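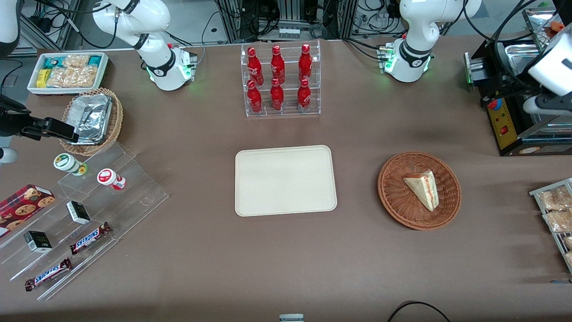 Sobia Bajwa had been planning the tea table since January, and now that the morning had come she could hardly stand still. Seventy guests! The whole of Cletwood was invited, and half of Plarton would turn up anyway, with appetites.

"Drinks at the back," she told Danish Rizvi, who had his sleeves rolled up and was loving every minute. "Cokes on the clear rack, so the little ones can see them over everything else."

"And so can I," said Danish. He had been good all week for the sake of those Cokes.

They had argued happily over the crackers for most of the drive. Danish wanted them tipped out into bowls, great golden heaps of them. Sobia wanted them left in their bags, because she remembered the Lashari wedding, where a bowl had gone over and people were crunching across the carpet till midnight. The bags won. They went into the long white tray with the other packets, and she had to admit it looked marvellous — like the front of a sweet shop when you're six and somebody's just given you a coin.

Then the cake. Oh, the cake! Sobia's aunt had made it in layers, the way she did for every birthday and every exam passed, and a slice of it sat in its own round basket as if it were royalty.

"One slice?" said Danish.

"That one's for Auntie. She never gets any of her own, she's always too busy cutting."

He thought this was the best idea he'd heard in 14 years of knowing her, and said so, and went pink.

The beige tray in the middle was still empty. Sobia stood back and looked at it with her head on one side. She'd had samosas in mind, or those tiny jam tarts from Grutia, the ones that vanish in one bite and leave your fingers sticky.

"Tarts," said Danish, before she could ask.

"There are 90 in the car."

"Ninety!"

"Well, we might drop a few," said Sobia, and threw him the keys, and he was out of the door before she'd finished laughing.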